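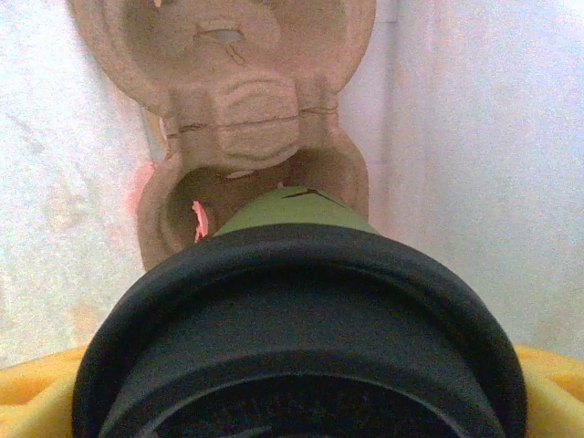

Black rubber-like gripper, brown pulp, and a bit of green over the carton. From "The Lip," a short story.

The Lip

By Vibeke Dalsgaard

Oduor Makori had his head inside the cell before I had my coat off.

"Listen," he said. "No, closer. Put your ear right by the wrist."

I put my ear right by the wrist. The arm was parked and locked out, the big red handle down with both our padlocks through it, and the only thing running was the vacuum line from the bench pump, which he had hooked up with a length of borrowed hose. He pressed a pear against the rubber and let go. The pear stayed. Under the hum of the pump there was another sound, very thin, like somebody in the next room letting the air out of a bicycle tire.

"You hear it!" he said, because my face must have changed.

I heard it. I had been at the Flistanen packing house for three weeks and up to then I had mostly learned where to sweep. I knew the machine was called Movesow, since that was painted on the door of the cabinet, and I knew it put pears into pulp cartons all day long and that lately it had been dropping them. It never dropped one anywhere sensible. It would lift a pear, swing it sweetly over the carton, and let it go a hand's width too early, so that it hit the edge and rolled off down the line with a bruise coming up on its cheek. Ingvar Kjærgaard, who ran the floor, had taken to standing at the outfeed with a bucket.

"It's the program," Ingvar told us every morning. "Somebody has been in the program."

"The program is beautiful," Oduor would say.

He shut off the pump and the pear fell into his palm. Then he took the cup off. It came away with a twist and a small rude noise, and he handed it to me as if it were a bird.

I want to tell you about that cup, because I still think it is one of the best things I have ever held. From the outside you'd take it for a lump of black rubber. Turn it over and there's the thick outer lip, and inside it a second lip, softer, and when you push your thumb in, the first one rolls over and the second one comes up to meet you. It finds the shape of your thumb. It would find the shape of anything, a pear, a doorknob, your elbow (I tried my elbow). All that expensive steel, the motors, the cabinet full of lights, and the whole business comes down to whether a ring of rubber can make friends with a pear.

"Now go around the edge with your fingernail," Oduor said. "Slowly."

I went around once and felt nothing. I went around again with my eyes shut, and near where I'd started there was a tick. You could hardly call it a cut. I bent the lip back under the lamp and it opened like a tiny mouth.

"There's your program," said Oduor.

The counter on the cabinet said 1,771. That was picks since the last fault, he explained, and he thought it was a terrific number for a cup with a split in it. He wrote it in the logbook and drew a little star beside it.

The spares were supposed to be in the second drawer. What we found in the second drawer was a sandwich bag with four cups in it, all from Pylypenko, all the right diameter, and all as stiff as boot heels. They had been on the windowsill side since October of some year before mine. Oduor bent one and it cracked. He bent another and looked so unhappy that I took the bag away from him.

"Hjalti has some," I said.

I don't know where I got the nerve. Hjalti Eskildsen worked at the other house, over at Mindum, and I had met him once, when he came to borrow a pallet jack. But I remembered him saying he kept his rubber in a biscuit tin in the dark, like potatoes, and Ingvar laughing at him for it.

Oduor looked at me with enormous respect. "Go," he said. "Take the van!"

It's ten minutes to Mindum if you don't get behind a tractor. I got behind a tractor. Hjalti was eating soup when I came in, and he put the spoon down and went straight to the tin, and it was just as he'd said, every cup in its own twist of paper with the date in pencil. He let me squeeze a few. They were lovely. He gave me two and wouldn't write it down.

"Wipe the seat before you fit it," he said. "With a dry rag. People use oil. Villads used oil."

"Who's Villads?"

"Lykkegaard. He had your job." He picked up his spoon again.

When I got back Oduor had the filter out of the vacuum line and was holding it up to the window. It was packed nearly solid with brown fluff. Carton dust! Every time the cup went down into the pulp it breathed a little of the carton in, and there it all was, felted together as tight as a hat. He tapped it out on newspaper and we both just admired it for a while.

"So it was the filter," I said.

"It was the lip. And the filter. And I think the hose has a kink in it up at the elbow." He was delighted. "Three things! You fix one and the machine says thank you, and it goes on dropping pears, and then you think you were wrong."

We did the hose. He held the lamp and I fed the new length up through the clips, and had to take it all out again as I'd gone the wrong side of the cable. We put in a clean filter. I wiped the seat with a dry rag, and then with another dry rag. Then he stepped back and folded his arms, and I understood that the cup was mine to fit.

You have to warm it in your hands a bit. You start one side over the rim and walk it around with your thumbs, and for most of the way it feels as if it will never go, and then it's on, and it sits there looking as if it grew. I gave it a quarter turn. I gave it a tug.

"Pear," said Oduor.

I held one up, and he started the bench pump, and the lips rolled in and took it out of my fingers. We leaned close. There was the hum of the pump. I listened behind the hum, and under it, and off to the sides.

"Well?" Ingvar called from the outfeed. He had his bucket.

"Shh!" we both said.

Then we took our padlocks off, his first and then mine, and shut the gate. Oduor set the speed down low and let me press the green button. Movesow woke up, turned its wrist over the way it does, and went looking for the first carton.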